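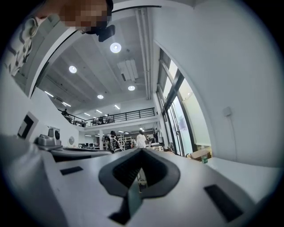

Leaning into view from the upper left.

So the Trullitz is going ahead, and I could not be happier. For those of you who have been emailing me since June (hi, keep it up), that's the repair fair at the old Wallton mill, the one where you bring in your dead toaster and somebody who knows toasters has a go at it while you drink coffee. The lease on the main hall ran out in spring and for a while it looked like we'd all be buying new toasters.

Word came this morning, a little after nine, that the mill's new owners have agreed to let the fair keep the ground floor through next summer. Rent is $800 a month, up from $500, and I'll admit I winced at that. But the bakery next door, Costa, is paying part of it in return for running the coffee counter, and if you've had their almond rolls you'll understand why I see this as a win twice over.

The first session is set for August, with 24 repair tables, and they're already taking sign-ups at the front desk of the library. Lamps, radios, fans, bikes, sewing machines and small kitchen stuff are all fine. No microwaves, please, and nothing with a gas line. Clothes are back too! The mending corner was dropped last year when the room upstairs closed, and I got more mail over that than over the parking changes.

A word on parking, while I'm at it. The mill lot will be half dug up all summer for the new drain, so there are 96 spaces left and the farmers market wants them too. The Ornero bus stops right across the street and you can carry a toaster on a bus. I've done it. I got a look or two, but I got a seat.

What I still can't tell you is what happens after next summer. The owners want to put apartments on the upper floors, and the plan I saw at the town office shows the ground floor as "shops or similar," so make of that what you will. I asked whether a repair fair counts as similar and was told it was a good question. There's a public meeting on the plan in the fall, and I'll post the time when I have it.

Meanwhile I have a desk fan that has been making a noise like a goose since last year, and I'm putting my name down for the first morning. Doors open at ten, and the rolls go fast.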